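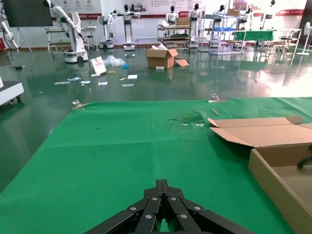 The green cloth, clipped at the back, with a box open on the right.

I have been folding mailer boxes again, so this post is mostly about cardboard. If you came for the shelving update, that will have to wait.

The boxes are the one-piece sort. They arrive flat, with no tape and no glue, and you fold the walls up and tuck the flaps in. We ordered 200 from Idovetti in August and I thought they would see us through the year. They did, but only because we were slow to get going. The new lot came last week and the cut is slightly different, so I sat down to work out the folding order properly before showing it to anyone else.

First, the table. I like working on cloth because card slides about on a bare top and the corners get scuffed. The cloth has to be clamped along the far edge or it creeps towards you every time you press a crease down. It still wrinkles a bit. I used to iron it and have given that up.

The order I have settled on is this. Lay the blank with the inside face up and the lid pointing away from you. Run a thumb along every crease before you fold anything. Raise the two side walls, then the end nearest you, and leave the lid until last. The tuck flaps on the lid go down inside the side walls, and they go in much more easily if you bend them slightly past the crease first. If you try to push them in straight they buckle, and once a flap has buckled it never sits flat again.

I lost 19 of the old batch that way. They went to Yatziri Arellano, who cut them up for dividers, so they were not wasted.

Check the punched holes as well. On some blanks the little piece of card is still hanging in the hole, and it drops out later into whatever you have packed. I push them all through at the start with a pencil. It makes a mess on the table but it is quicker to sweep up once at the end.

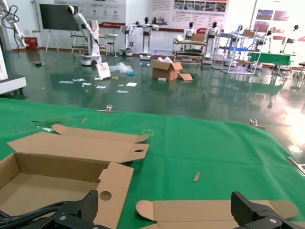
One blank partly folded, the other still flat.

I keep two blanks out at a time and no more. With a pile at my elbow I start rushing, and then the creases go wrong. With one being folded and one waiting there is room to turn the box round without knocking anything off.

There is also the matter of the floor. It is a dark green gloss and every scrap of paper shows up on it. There were cards and bits of white paper all over the place, a clear plastic bag that wanted binning, and an open cardboard box standing in the middle with a loose flap next to it. I do the floor at the end of a session, paper in one sack and plastic in the other. Cardboard gets flattened and goes out separately – the collection people will not take it otherwise.

As for which boxes to buy, I have now tried two suppliers. The Idovetti ones are stiffer and the creases are sharper. The ones from Canpolat are cheaper and fold more easily, but the lid tends to lift a little unless there is some weight in it. For light things I would pay the extra. For anything heavier I don't think it matters.

The stock book says we have sent out 632 parcels since I started keeping it. Yatziri makes it 642. One of us has either missed a page or counted one twice, and I am going to go through it with her when she is back from Jerkia.

Still to do: find a better place for the flat blanks, which are starting to curl where they lean against the wall, and order more clips. The Girnov ones grip well enough but I only have a few, and the cloth could do with another in the middle.

Posted February 16, 2023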